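Brustura Opens Winter Clothing Drive at Wilczyńska Hall 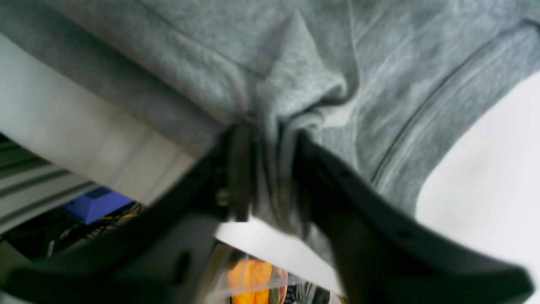

The Brustura Clothing Exchange has begun accepting donations of warm garments for its winter distribution, with sweatshirts, fleece tops and hooded sweaters listed as the most needed items. Collection takes place at Wilczyńska Hall until the end of November, from 3 p.m. to 5 p.m.

The Exchange aims to gather 2000 garments this season. Adult sizes are in short supply – particularly the larger ones – and residents of neighboring Dekham are also invited to contribute. Last winter, 46 households received clothing through the program.

Donated items should be washed, fully dried and free of broken zippers. Fleece should be handed in unfolded, so that seams and hems can be checked before the garment is sorted by size. Pieces in need of minor repair will be set aside for the sewing room – torn linings and loose cuffs are accepted, heavy stains are not.

Storage shelving has been supplied by Grurerex, a local furniture firm. Distribution will open in the same hall once sorting is complete, and opening times will be posted at the main entrance.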